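Pirmont kitchen and hall set, simulated, two-armed robot
README, last touched 27 May 2025

Please read the bit about the grip fault before you train on any of this. I know people skip to the download, I do it myself, but this one cost me most of April and I'd like it not to cost you the same.

What's in it

156 episodes, all rendered, no real hardware anywhere. A two-armed robot works in a made-up house with tiled floors, doors and things lying about to be picked up. Each episode has the camera views, the joint angles for both arms, the commands we sent and a text line with the task. Episodes stop at 1000 steps if the task isn't finished by then, so a very long one is nearly always a bad one.

What went wrong

The close command for the gripper was getting lost. Our controller (we call it Elik) sends open and close as a single value each step, and it only passes the value on when it changes. Fine so far. But if the change landed on the same step as an arm reset, the simulator threw it away, and Elik, thinking it had done its job, never sent it again. The log says closed. The fingers are wide open. The arm then lifts very confidently with nothing in its hand and carries that nothing across the house!

I didn't spot it for ages as I was reading the logs and the logs were lovely. Siobhán Rafferty was the one who plotted the commanded grip against the measured finger joints and asked me why they were having an argument. It was there plain as day, a flat line where there should have been a drop.

Affected episodes: 10, all listed in grip_fault.txt. I've left them in. Pádraig Fitzgerald wanted them out and he may well be right, but they're handy if you're building something to catch failed grasps, and you can filter them with one line. In those files the column called grip_cmd is what we asked for and grip_meas is what the finger joints did. Use grip_meas. Use it for the others too, to be on the safe side.

There's a smaller problem with doors. A finger can clip slightly into a handle when the arm comes in at a steep angle, and the contact force then jumps about for a few steps. The worst run gave a spike of over 1000 in the raw contact column, and I wouldn't trust the units on that column anyway - they came out of the old Clultermont exporter and I never found anyone who could tell me what they were.

Some views from the set. The first takes in both arms and the door, the other three are close on a gripper with its fingers apart. 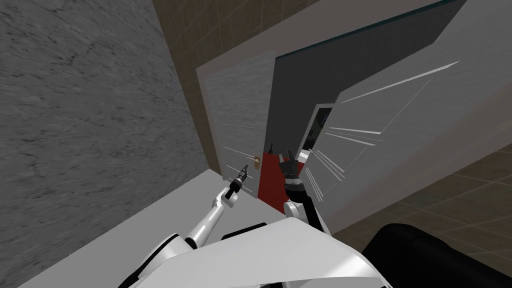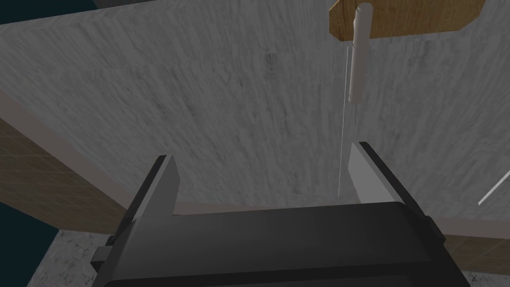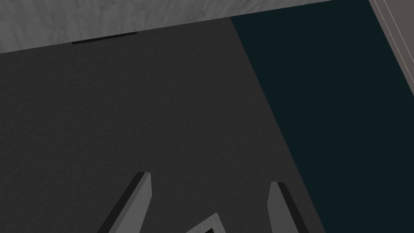
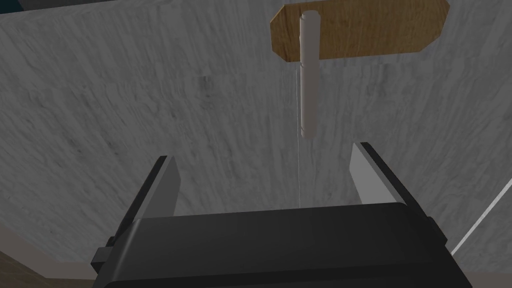 The fix on our side was dull. Elik now sends the grip value every step whether it has changed or not, and it stops the episode if the finger joints disagree with the command for too long. That check does get cross when the gripper is holding something fat, so you may need to loosen grip_tol in the config. I've left it at what worked for me.

Still to do: rerun the broken episodes with the new controller, rename the contact column to something less hopeful, and check the left arm properly, which I've only done by eye. If you find another episode where the two grip columns don't match, send me the episode name and the step number. The Ó Dálaigh scripts in the tools folder will print both for you, just give them the folder path with no slash on the end or they fall over.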